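Putulton Hand

The Putulton Hand is a multi-fingered robotic gripper sold as a kit by the firm Priltov for use on small and mid-sized robot arms.
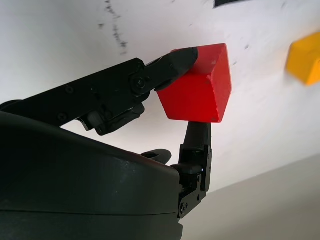

It is supplied with a wrist adapter, a power and data cable, a control library, and a bench set of test objects. The product is aimed at university laboratories, technical colleges, and companies that want to try grasping tasks before committing to a custom tool. A companion service, sold under the name Farah, provides setup and recorded demonstrations for buyers who do not have staff to do this work themselves.

Name

The name is taken from the internal project title used during development. Early units were labeled Putulton 2, the first design having been dropped before any were sold. The number was removed from the label when the kit went on general sale, but it remains in the software, where the device reports itself as "putulton2". Users searching for the device by its sales name on a shared bus sometimes fail to find it for this reason.

History

Development was led by Walid Haddadin, who had earlier worked on cable-driven fingers and wanted a hand that could be repaired with ordinary hand tools. The cable design was abandoned after the tension proved hard to hold over long runs. It was replaced by rigid linkages with bolted pivots, which added weight at the knuckles but allowed a finger to be removed and replaced without recalibrating the others.

A batch of 86 units was built by the contract manufacturer Poltanetti and sent to early buyers. Reports from this group led to a thicker finger pad, a longer cable, and a change in the order in which the joints home at startup. General sale began in November of the same year. The control library was revised on 2020-03-05, and units running the earlier version need to be updated before they can use the pinch mode described below.

Design

The hand is built around a rounded palm housing that holds the motor drivers and the main circuit board. The fingers are made up of linked segments in black, joined at hinges and fastened with screws that can be reached from outside. The fingertips are narrow and rounded, so that a small object can be held without the finger hiding most of it from a camera at the wrist. Small status lights are fitted to the finger joints. In normal operation a light shows blue. A blinking light means that the joint has lost its position and must be homed.

Fingers can be driven one at a time or in groups. The library treats each group as a grasp, with a closing speed, a force limit, and a rule for what to do when contact is made early. Fingers that are not part of the grasp stay where they were last sent unless told to fold away. New users often overlook this, and a parked finger can strike the table during a low approach.

Pinch mode

Pinch mode uses two opposing fingertips and is the default for objects that fit between them. One finger is set as the lead and stops at a chosen position; the other closes until the force limit is reached. Contact points do not have to fall on opposite faces. A cube can be held with one tip against an upper side face and the other against its bottom face, in which case it will usually sit at a tilt. Priltov's manual recommends this grasp only for lifting and short moves, and advises a level grasp on parallel faces for stacking.

Test objects

The bench set consists of painted wooden blocks in plain colors, including red and yellow. Wood was chosen over molded plastic because it gives more grip to the pads and is cheap to replace. The paint chips at the edges and corners with use. The manual states that worn blocks may be kept in service, although programs that find objects by color should be checked again once the wear becomes heavy. A white work surface is advised for the same type of program. Black scuffs on the surface can be picked up as false objects if the brightness threshold is set too low.

Farah service

Under the Farah service, an operator spends 7 working days at the buyer's site or works on the buyer's arm over a remote link. The operator mounts the hand, measures the offset between wrist and fingertips, and records demonstrations of a task agreed on in advance. The standard package contains 248 demonstrations, each stored with joint positions, motor currents, and wrist camera video. The recordings belong to the buyer. Tasks that involve liquids, food, or sharp tools are not accepted.

Assessment

Reviewers have generally rated the hand well for ease of repair. Replacing a fingertip requires one driver and does not involve opening the palm. The control library has been described as plain but complete, and its error messages name the joint at fault.

Criticism has centered on the size of the palm housing, which limits access to bins and shelves and can block the view of a wrist camera on one side. The force reading is derived from motor current and is too coarse for fragile items. Several users have also noted that pivot bolts work loose under heavy daily use. Priltov now ships a tube of thread-locking compound with the kit and lists a bolt check among the weekly maintenance steps.

See also

Robot end effector
Underactuated hand
Learning from demonstration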